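Thu 22 January

I drove to Stirklow on a work night to see Kader, and I'd do it again tomorrow if they were playing. I'd had their second record on repeat since before Christmas (the one with the long organ song that closes side A), and when the show popped up at the Qiu I bought a ticket before I'd even looked at the map.

The Qiu used to be a furniture showroom. It holds 600 people if everybody breathes in, and the stage is so low that if you're short you'd better get there early. I'm short. I got there early! I ended up two people back on the left side, right by the bass amp, and my left ear is still letting me know about it.

Harkitz opened. They're a duo, drums and a baritone guitar, and I had never heard a note of theirs. By the third song I was grinning like an idiot. The drummer sings most of it, and she has this way of dropping out for a whole bar and coming back in half a beat early that made the entire front row jump. They had a tape for sale for five bucks and I bought it, even though the only thing I own that plays tapes is in a box in my mom's garage.

Then Kader. They came on with the house lights still up, started playing, and somebody finally killed the lights halfway through the first verse – best accident of the night. They did nearly all of the new record and only 2 old ones, which I know bugged a few people around me, but I was so happy. The organ song went on forever. The guy next to me had his eyes closed for the whole thing.

The last time they came through the state they played a 1,400 seat theater and I sat in the balcony with a pole in my way. In March they go out supporting a bigger band in rooms that hold 3,000, and good for them, they deserve it. I'm just glad I got them in a small one first.
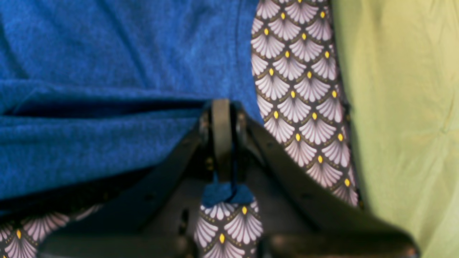
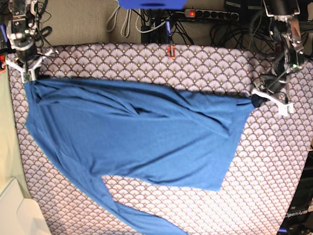

I've been digging through the Harkitz tape's track list since I got home, trying to match titles to what I heard. I think the one with the half-beat trick is "Salt Shed" but I could be wrong. If you were at the show and wrote down the set, please leave it in the comments. I'm also missing whatever Kader played right before the encore – slow, lots of reverb, something about a ferry.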